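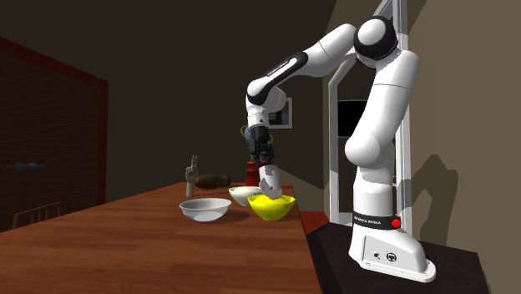

Tondmont council to trial paid bookings for library study tables

Tondmont residents who want a guaranteed seat at the central library could soon be paying for it, under a trial approved by councillors last night on a narrow vote.

From October, 20 study tables on the upper floor will be bookable through Cevia, a phone app already used by the council for tennis courts and the boat ramp. A two-hour booking will cost $4. Tables that haven't been booked will stay free to anyone who walks in, although the council could not say how often that would be the case on a weekday afternoon in exam season.

The council says demand for seats has outgrown the building. A report to the meeting described "persistent pressure on quiet study space" and recommended a booking fee to discourage people from leaving a bag on a chair and going off to lunch.

How bad the bag problem is remains unclear. The report contains no count of empty seats, no survey of the people sitting in the others and no comparison with a free booking system. It does include two pages on branding.

Councillor Junpei Takeda, who moved the motion, told the meeting the charge was "less than a flat white" and would be refunded to anyone who cancelled the day before.

"This is about fairness," he said. "People are driving across town, paying for parking and finding nowhere to sit."

Asked why the fairness had to cost anything, Cr Takeda said the app provider charged the council for each transaction and that ratepayers should not be expected to cover it. The size of that charge was withheld as commercial in confidence, so there is no way for the public to work out how much of each $4 will end up with the library.

Wakana Hoshino, a nursing student who started a petition against the plan, said she studied at the library four evenings a week and would be paying more for a table than for her bus fare.

"They keep saying the free tables will still be there," she said. "It's the same tables. If somebody books it, it isn't free any more."

Her petition had 800 signatures when it was tabled. Councillors noted it without debate and moved on to a footpath item.

Holders of a concession card will be able to book without charge, but only at the front desk and only in person, which rather defeats the purpose of a system designed to save people a wasted trip. A council spokesperson said an online concession option was "on the road map". No date was given.

Tondmont has been here before. The last attempt to ration seats at the library, a paper sign-up sheet on the Zalewska Street side, was dropped after one winter. Staff were never told whether it had worked, and last night's report doesn't mention it.

The Emau branch will not be part of the trial. Its reading room has fewer tables and no lift, and the council says there are no plans to charge there - a form of words that was also used about the central library in the last budget.

Results of the trial are due back before councillors early next year. The report does not set out what would count as a failure.

Bookings open on Sunday at 2 pm. The library closes at 4.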